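白色塑料凳的装配与收纳：图集

Duker 这款白色塑料凳在我们店里卖了很久，问得最多的不是价格，是怎么装腿、怎么拆腿、搬家时怎么放。这一页把凳子翻过来，文字部分讲装拆和存放。

凳子由一个座面和四条圆管腿组成，出厂时腿和座面分开装箱，一箱2只。装的时候把座面朝下放在桌上，桌面先铺一块布，深色浅色都行，座面边缘不容易磨花。四条腿长度相同，不分左右，也不分前后。腿的一端略细，这一端朝座面插。 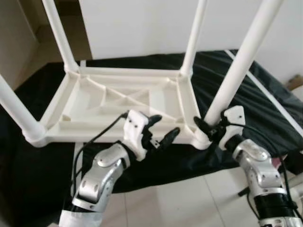
倒放的凳子，四条腿朝上，座面背面有交叉的加强筋，四角的插座比边框厚。

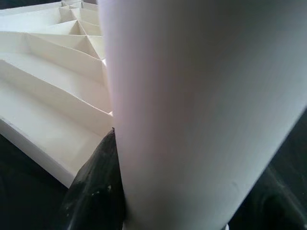
白色圆柱体，表面没有文字和标签，左边是白色折纸结构，一层一层像楼梯。

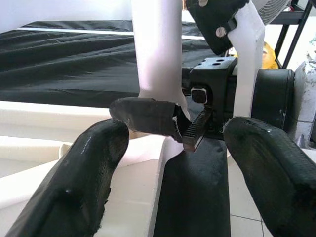
中间斜着的黑色齿条，旁边是带圆孔的黑色方块和一个黑色圆柱形外壳。
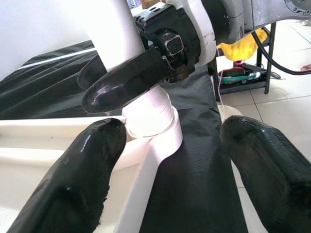

白色立柱，靠下的位置有一圈带纹的套环，后面垂着深灰色的布。

装腿时不需要工具。先把四条腿都插进去一半，再逐条压到底，不要先把一条腿压死再装另一条。压到底以后，腿和座面之间应该看不到缝。如果有一条腿压不下去，拔出来看看插口里有没有塑料毛边，有的话用指甲或者小刀刮掉，再插一次。四条腿都装好之后翻正，放在平地上按一按四个角。有轻微晃动的，多半是某一条腿没有到底，翻回去再压一遍。

新凳子的腿会比较紧，力气小的人可以站着压，用手掌，别用锤子。有顾客拿橡皮锤敲过，敲完腿的顶端变形，后来拆不下来，这种情况不在更换范围内。

拆腿的方法相反。一只手按住座面边框，另一只手握住腿靠近根部的位置，一边转一边往外拔。握得太高容易把腿掰歪。用了几年的凳子，插口里会积灰和水垢，拆之前先用温水冲一下，等几分钟再拔。浴室里用的凳子尤其如此，建议每3个月拆开洗一次。

座面背面的格子也要洗。格子浅，但是转角多，抹布够不着的地方可以用旧牙刷。洗完倒扣着晾，水从格子里流出来，干得快。不要放在暖气上烤，塑料受热以后边框会翘，再装腿就不平了。发黄的凳子用小苏打水擦能淡一些，擦不回原来的颜色。漂白水会让表面发涩，我们不推荐。

存放有两种办法。家里地方够的，不用拆腿，直接把凳子摞起来，摞到四五只就停，再高容易倒。地方小的，把腿拆下来，四条腿用皮筋捆成一把，放在座面背面的凹处，外面套一个袋子。Tudomis 的中号收纳袋正好装得下一只，Belkadi 的袋子窄一点，座面要斜着放进去，拉链能拉上，但比较费劲。两种袋子店里都有。

搬家时最好走第二种办法。纸箱底下垫一层旧毛巾，座面竖着放，腿横着放在最上面。箱子里的空隙塞纸团，免得路上来回撞。以前有人图省事，把书压在倒放的座面上，到地方一看，中间的筋裂了一道。座面正着坐人没有问题，背面朝上单独压重东西，受力的方向不一样。

零件可以单配。腿19元一条，脚垫按套卖，四个一套，座面不单卖。脚垫是套在腿底端的软胶套，磨穿了就换，不换的话腿底会刮地板。买脚垫之前请量一下腿的外径，早先有一批凳子的腿稍粗，用的是 Cudent 的脚垫，和现在的不通用。分不清是哪一批的，把旧脚垫带来对一下就行。

邮寄的顾客，订单满200元免运费，不满的按地区收。凳子收到以后先把四条腿和座面对着光看一遍，有裂纹的当场拍下来发给店里，装好之后再发现的裂纹很难分清是运输还是安装造成的。旧款米色的还剩几只，装法和白色这款一样，到六月清完就不再进了。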